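Nukalell 2 phone: your questions, our doubts
Updated Aug 7, 2026

Is the Nukalell 2 real?
Probably. A store page for it went up and came down again within 12 hours. We saved a copy. A store page is easy to fake, so hold off on the celebrating.

When does it come out?
The page said December. Paltton, the company behind it, also said December for the last one, and buyers know how that went.

Will the battery last 7 days?
No. That claim comes from a forum post with no test behind it. Hanna Stelmakh, who reviews phones for us, wants to see one on a charger before she believes even 2.

What about the model number, 2319?
It matches the pattern Paltton has used before – which is also what a good faker would copy.

Should I pay the Leltik deposit?
We wouldn't. Leltik's terms don't say when you get your money back if the phone never ships.

Is the camera better?
The listing says "improved" and gives no sensor size. Ville Hirvonen asked Paltton for sample shots and got a link to the same listing.

Can I trade in my old one?
Only in stores, as far as we can tell. Ask for the price in writing.

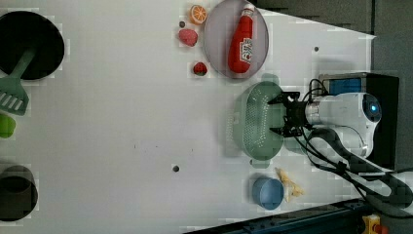
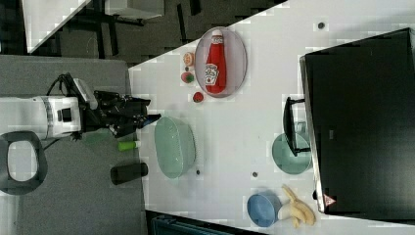
Robot arm over a white tabletop, two views.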